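Sidus two-arm policy, 148 of 159?

gumleaf_ctrl
Has anyone read the Sidus write-up properly? They claim 148 successes out of 159 runs on the can-and-container task, with only 112 demos behind it. I'm not buying it. Every run I can find uses the same bare cream table.

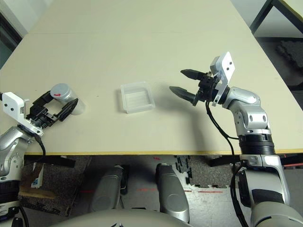 Photo: Mathis Perrin / Sidus

One can, one clear container, plain background. How is that "household clutter"?

torque_wrench9
Bit harsh. Clear plastic is a pain for depth cameras, and our Ejigu baseline falls over on it constantly.

gumleaf_ctrl
Fair, but then test three containers in different colours and show me the gap. A success rate on one layout tells me they memorised the layout.

pbarlow
Appendix says start positions were randomised.

gumleaf_ctrl
Within 3 cm. I've got coffee mugs that wander further than that.

torque_wrench9
Where does it say 3 cm? I read that as the grasp tolerance.

pbarlow
Same, it's under the grasping section. The start range isn't given anywhere I can see.

gumleaf_ctrl
OK, my mistake on that. Not giving the range at all is worse though. I'll email and ask for the failed runs.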